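Small Kitchen Fit-Out: Pre-Handover Inspection Checklist with Comments

01/07/2019
By Tharushi Miah

We use cookies to remember your settings and measure visits. By continuing to browse you accept this. Manage preferences

The checklist covers the staff kitchen on the second floor of the Ferkcombe building. It was walked with Mahfuz Roy for the contractor, Pathirana. Items are marked OK, OK with comment, or Open. Open items must be closed before the keys are handed over. The numbering follows the contract schedule, and items that do not apply have been left out.

Section A. Access and floor

A1. Door opens fully and closes on its own. OK.

A2. Door vision panel carries safety glass mark. OK with comment. The mark is on the lower left corner and is partly covered by the bead. Readable with a flashlight.

A4. Floor level at threshold. Open. The transition strip stands proud of the vinyl by 3 mm on the corridor side. Refit or bevel.

A5. Floor slip resistance. OK. Test sheet supplied by Pathirana and filed with the flooring invoice.

A6. Coved skirting sealed at corners. OK with comment. Sealant behind the refrigerator position is thin. It will not be reachable once the refrigerator is in, so touch it up first.

Section B. Electrical

B1. Outlets within reach of the sink are ground-fault protected. OK. Each one was tripped and reset with the plug-in tester.

B2. Panel directory matches circuits. Open. Circuit 19 is listed as "spare" but feeds the under-counter outlet for the dishwasher. Correct the directory and initial the change.

B3. Light level on the work counter. OK.

B4. Cover plates flush, no cracked plates. OK with comment. One plate beside the door is overtightened and has bowed slightly. Back the screw off a quarter turn and check again for cracks.

B6. Emergency light. OK. Run on battery for the full test period in February and logged by the electrician.

Section C. Water and drainage

C1. Hot water at the sink tap. Open. Measured 137°F after two minutes. The schedule calls for a limit of 120°F at this tap. The mixing valve is fitted but has not been set. Post a temporary hot water notice at the sink until it is.

C2. Cold supply shutoff labeled and reachable. OK.

C3. Trap and waste joints dry after the sink is filled and released. OK with comment. No drip at the trap. There was slight movement in the horizontal run, which needs one more bracket near the wall.

C4. Dishwasher drain hose has high loop. Open. The hose lies on the cabinet floor. Clip it to the underside of the counter.

C5. Floor drain cover fixed. OK.

Section D. Surfaces, containers and coatings

D1. Counter edges free of chips. OK.

D2. Sealant between counter and splashback continuous. OK with comment. There is a pinhole near the window reveal. Fill it.

D3. Metal bins and trays. Check rims for burrs, check corners for splits, and run a gloved hand along every edge. OK with comment. The rims are acceptable on all units supplied by Hison. One tray had a raised burr at a corner and was dressed with a file during the visit.

D4. Coated panels and liners. The contract allows light scratches. It does not allow bare patches on any surface that will touch food or be washed daily, as worn edges lift and flakes can end up in the wash water. The comparison used for grading is wear of this type:

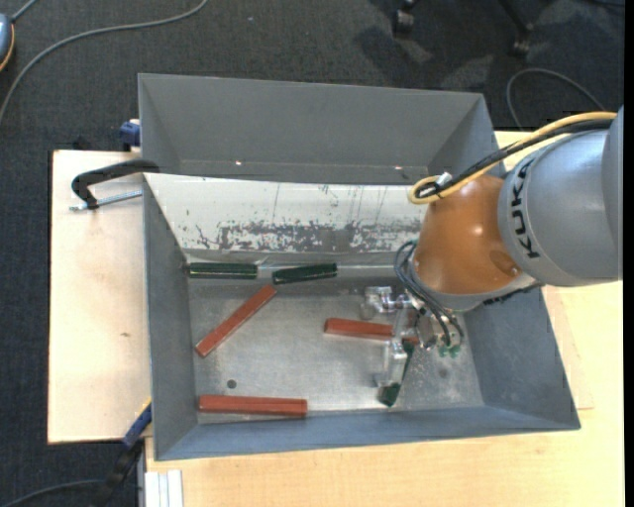
4 min read

White coating scraped away in a wide band, as on the lower half of the slanted panel inside the gray metal bin, is graded as a fail. Thin vertical scratches on their own, as on the upper part of the same panel, are graded as light. The kitchen's own liners were checked on that basis. All passed.

D5. Cleaning product compatibility. Open. The maintenance folder names Esora descaler for general use. The liner data sheet excludes acid cleaners. Either change the product or restrict it to the kettle and tap, and state this in the folder.

Section E. Fire and ventilation

E1. Extinguisher mounted, pin and seal in place. OK.

E2. Fire blanket within reach of the range but not above it. Open. It is currently hung directly over the rear burners. Move it to the side wall next to the door.

E3. Extract fan airflow. OK with comment. The reading at the grille was 82 cubic feet per minute on the high setting. This meets the schedule. The low setting rattles, and the contractor believes the damper flap is touching the duct.

E4. Heat detector fitted, dust cap removed. OK.

E5. Exit sign visible from the far end of the counter. OK.

Comments from the contractor

Mahfuz Roy accepts A4, B2, C1, C4 and E2 as contractor items. He disputes D5 on the grounds that the folder was compiled from a product list sent by the client. The list has been requested. Until it is produced, D5 stays open with no party named against it.

Reinspection will cover the open items only, together with the bracket at C3. Bring the plug-in tester, the probe thermometer and a copy of the corrected panel directory.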